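Callum McIver esvaziou a gaveta dos carregadores a 16 de setembro de 2023, dois dias antes de entregar as chaves do apartamento. Tinha vivido ali com Gavin Halliday, que já se mudara para Ashby e deixara a parte dele dos cabos misturada com a outra.

Ligou-lhe enquanto separava.

— O azul-claro é teu?

— Qual azul-claro?

— O das tomadas.

Gavin não se lembrava. Disse que tinha comprado um na Rovel, no ano do aquecedor, mas podia ser o branco. Callum ficou à espera.

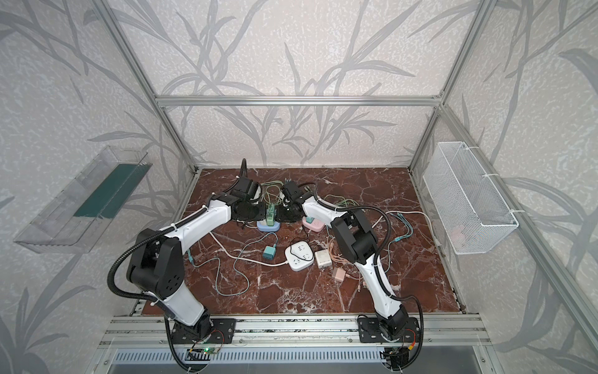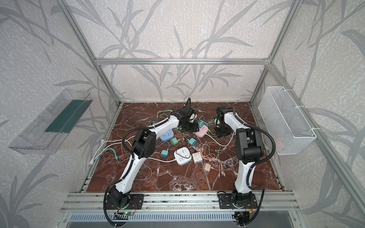
Categoria: Contos

— O cor-de-rosa era da tua irmã — disse Gavin por fim. — O branco fica contigo.

— E o azul?

— Leva-o também.

Callum perguntou pelos cabos. Gavin respondeu que ficasse com os que funcionassem. Para saber isso era preciso experimentá-los um a um, e a luz estava paga só até ao fim do mês. Callum não lho disse.

Falaram da caução. Eram 700 euros e o senhorio queria descontar 182 pela porta do forno. Gavin achava muito. Callum também achava, mas a porta tinha sido ele a parti-la, em março, e pagaria sozinho.

— Não é preciso — disse Gavin.

— É.

Houve um silêncio na linha. Ouvia-se um rádio do lado de Gavin.

Quando desligaram, Callum foi buscar uma caixa à cozinha. Começou pelos cabos verdes, que se prendiam uns aos outros, e puxou devagar até soltar uma ponta. Enrolou-a na mão, apertou-a com um elástico e procurou a seguinte.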